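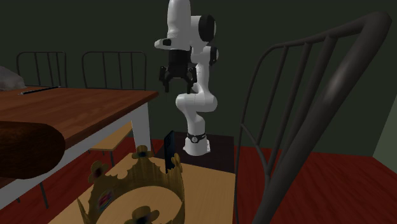 Gilbert Street Community Garden - Frequently Asked Questions

Last updated 2018-07-15

How do I get a plot?
Fill in the form at the shed or email Fadi Azar. You go on the list. When one comes up we ring the first person, and you get 5 days to say yes before we ring the next.

How long is the list?
Depends. Most people leave after the summer so February is your best chance. Winter hardly anything moves.

What does it cost?
Plots are paid yearly, up front. Price is on the form. Half price with a concession card, bring the card. No refunds if you quit halfway, sorry.

Can I share a plot?
Yes, up to 3 names on one plot. One of you has to be the contact. If the contact leaves the plot goes to the next name, not back on the list.

Where's the key?
Padlock on the front gate is a combination. The code is 982 at the moment if you're reading this on the members page. Please don't write it on the gate. Again.

Side gate on Olon Lane is for deliveries only, Florin Oprea has that key. Text him the day before.

Water?
Four taps, all on the tank first then mains. Hand watering any time. Sprinklers before 6 in the morning only and you have to be standing there. Don't leave hoses across the path, wheelbarrows and prams go through there.

Tank's empty / pump's making a noise
Switch it off at the box behind the shed. Then text Florin. Don't prime it yourself, last time it took a whole afternoon to fix.

Can I use sprays?
No weedkiller of any kind. Soap spray, oil spray, and copper on fruit trees if it's still and you've told your neighbours. Snail pellets only the iron ones, there are dogs.

What can go in the compost?
Green bins: veggie scraps, soft weeds, coffee grounds, torn up cardboard. No citrus by the bucketload, no meat, no bread, no "compostable" cups (they don't break down in ours). Couch grass and oxalis go in the red bin, never the compost. Tomato plants with blight, same.

Is the manure free?
The heap by the fence is for everyone, one barrow per plot per month. Bagged stuff with a name on it belongs to whoever's name it is.

Can I plant a tree?
Not in the ground. Dwarf citrus or a fig in a pot is fine as long as it doesnt shade next door. Same goes for passionfruit on the fence, ask first.

Can I build something?
Beds and trellis up to shoulder height, go ahead. Sheds, no. Old treated timber, no. No carpet on the paths either, it goes to bits and we're still picking out fluff from plot Lord knows when.

I'm going away
Tell Fadi. We can usually find somone to water. If a plot's let go with no word we put a note on it, then a second note, then it's offered on.

Dogs?
On a lead. Chooks, no, the council said no and we've asked twice.

Can I pick from the herb bed at the front?
Yes! Anyone can. Cut it, don't pull it out. Leave the labelled basil, it's going to seed for the swap.

When's the seed swap?
Date goes up on the board. Bring seed in an envelope with the name and year on it. Mystery beans get their own tray.

Something's been taken from my plot
Happens a bit, mostly pumpkins. Let us know so we can keep track. Pick things a little early if you're near the fence.

Who do I contact?
Plots and money: Fadi. Pump, taps, gates, tools: Florin. Anything else write it in the book in the shed, gets read at the working bee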